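4.2 House rules for bimanual work with liquids and mains power

I wrote the first set of these rules in July on a single sheet of paper, and most of that sheet didn't survive contact with the refill task. The version below is the one we now run at Zanamora, and I've borrowed freely from the Drarnon handbook where their wording was better than mine. We picked the mosquito repellent refill as our test case for a reason that may sound a bit lazy - it's a household job that packs nearly every argument we've ever had into one small bottle. There's a liquid, a loose cap, a part that screws into another part, and an outlet strip close by.

Rule 1 covers the workspace. Anything the task doesn't call for comes off the table before the arms are enabled, and that includes tape, pens and (my own bad habit) coffee. Cables on the arms themselves are a different matter. You can't take them off, so we ask the operator to move both wrists slowly through the planned range and watch where each loop goes. If a cable drags on the table edge, it gets rerouted and you start the check over.

Rule 2 is about two grippers sharing a small space, and it's the one I get the most email about. Most collision guidance I've read treats the second arm as an obstacle to stay away from. That's fine for sorting bins, but it's no help at all when the fingertips have to meet over the same bottle, as they do whenever a cap is handled.
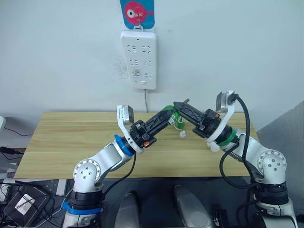

So we split the motion in two. Outside the shared zone, each arm keeps its normal clearance. Inside it, only one arm may travel at a time while the other holds still, and both run at the reduced speed. Skurkel's draft lets both arms move together if the force limits are set low enough. I tried that for a while and went back. It saved us very little time, and I found it much harder to stop at the right moment when I had two things to watch!

Rule 3 deals with loose parts. Every cap, plug or insert has to be listed on the task card, along with where it should end up. Our audit went through 800 logged runs, and the cap was missing from the card in 11 of them. That's a small share, sure, but a cap with no assigned place tends to be forgotten at reset, and then the next run starts from a layout that doesn't match its label.

Rule 4 is the power rule. We treat any outlet within reach of the fingers as live, whatever the switch says. No motion may be planned toward an open socket, and a refill bottle must be upright and released before either arm goes near the strip. 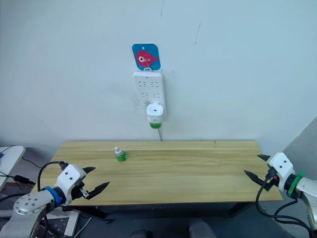 I also ask for a pause at this point, with the grippers open and clear of the bottle, so the operator can check the table and the strip before giving the go-ahead. The Sydorenko checklist puts the same pause at the very end of the task, after the heater has been handled. I think that's too late for a job with liquid in it, though I'd happily use their order for dry parts (see Figure 6 for the two sequences side by side).

Figure 6. Order of checks in our rules and in the Sydorenko checklist. The pause before the power strip is step 7 in ours.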